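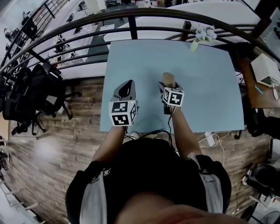 Teste de preensão com o bloco de madeira, garra direita, na mesa do mezanino.

Verificação e manutenção do par de garras manuais Traleo

Este procedimento aplica-se às garras manuais com cubo de marcadores. Faz-se todas as quintas-feiras, antes da primeira sessão, e sempre que se troque um dedo ou um cabo.

Material: pano de microfibra, álcool isopropílico, chave sextavada de 2 mm, bloco de teste.

1. Desligue as duas garras e pouse-as na mesa com os dedos virados para a frente. Retire da mesa o que tiver superfície brilhante.

2. Limpe as faces dos cubos com o pano seco. Álcool só nos dedos, nunca nos marcadores, que perdem o preto nas bordas. Se uma etiqueta estiver levantada num canto, substitua a face inteira.

3. Tente rodar cada cubo com dois dedos. Se houver folga, aperte os parafusos da base em cruz, um pouco de cada vez. Depois de mexer na base é obrigatório recalibrar.

4. Siga os cabos da garra até à ligação e procure dobras vincadas. Deixe folga suficiente para esticar o braço sem puxar a ficha.

5. Ligue as garras e espere pelo indicador luminoso. Abra e feche cada uma 10 vezes. O valor de abertura no ecrã deve voltar a 100 com os dedos totalmente abertos. Se parar abaixo disso, refaça o zero no menu Flakine.

6. Pegue no bloco de teste, levante-o ligeiramente da mesa e mantenha-o na vertical. Repita com a outra garra. Se o bloco escorregar, limpe outra vez as almofadas; se continuar, troque o par de dedos.

7. Registe o resultado na folha da garra, com as iniciais.

As almofadas de reserva vêm da Antoniuk e estão na gaveta 58. Pedidos de peças: Wajid Mohmand. Dúvidas de calibração: Volodymyr Hordiienko.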